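Progress report, Plolham tasting room
Prepared by Areeba Talpur, 6/19/21

Since the last report in March we have finished the move of the packing work to the front counter. The green coffee for the Maillard blend is now kept inside the roasting room, so the corridor is free again.

We roasted 97 batches in this period. Two of them were too dark and we did not sell them. The training of new people goes slower than we planned – 12 have completed the first course, and 24 had registered.

The paper sleeves are still sorted by hand at the counter. We keep the small packets in a bamboo tray next to this work, and the sleeves also have a plastic bin. This order is simple and we wish to keep it. 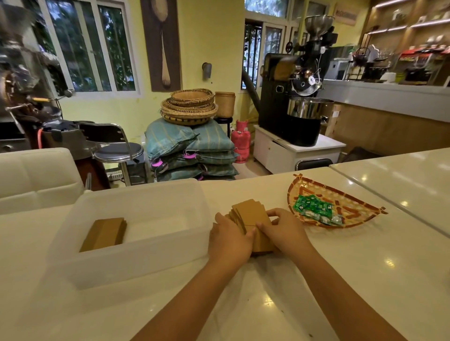
Will the remaining money be enough until the end of the grant?
The remaining money covers rent and gas, but the repair of the grinder must wait for the second payment from Skakance.

For the next period we will ask Tredetti for a new price on labels and repeat the first course.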